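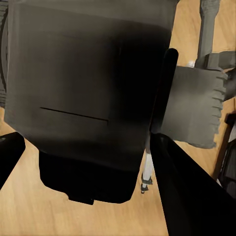

Dark gray over a wooden surface, close view.

Floor Care > Wood Floors > Oils > Henside Floor Oil

Henside Floor Oil, Matte

Henside is a plant-based oil for bare or previously oiled wood floors. It soaks into the grain and leaves a low sheen. The oil is made by Kemik at the Zedatport works to a recipe by Magnus MacRitchie, who started out mixing it for his own stair treads and has changed it twice. The current version dries faster than the first and has less smell.

Use it on oak, ash, beech, pine and most other solid or engineered boards. It will not bond to varnish, lacquer or laminate. If you don't know what is on your floor, put a few drops of water in a corner and leave them for ten minutes. Water that stays in beads usually means a sealed surface, and the old finish has to be sanded off first.

Preparing the floor

Sand the boards, finishing with 100 grit. Going finer closes the grain and the oil takes unevenly. Vacuum twice, including the gaps between boards, then wipe with a dry cloth. Fill nail holes before the last sanding.

Applying

Stir the can well – the matting agent settles at the bottom. Pour out a small amount and spread it along the grain with a short-nap roller or a wide brush. Wait 40 minutes, then buff off everything that has not soaked in. Shiny patches left behind will stay sticky. Two thin coats are enough for most rooms. Leave the first coat overnight before starting the second.

Walk on it in socks the next day. Furniture can go back after three days and rugs after two weeks.

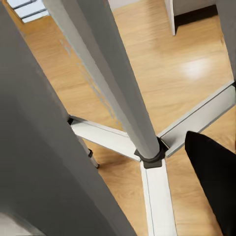 Light gray pole, black hub and flat legs on the floor.

Cleaning and upkeep

Sweep or vacuum as usual and mop with a well-wrung mop. For washing we recommend Nina, the soap in the same range. Steam mops lift the oil and should be kept off the floor. Worn areas near doors can be sanded lightly by hand and re-oiled without doing the whole room.

Safety

Rags soaked in oil can heat up and catch fire on their own. Lay them flat outdoors to dry, or put them under water in a lidded metal can.

Details

Order code: 415
Can size: 2000 ml
Coverage: over 20 square meters per can, one coat
Color: clear, warms the wood slightly
Storage: above freezing, lid tight

The tinted version returns to stock in April.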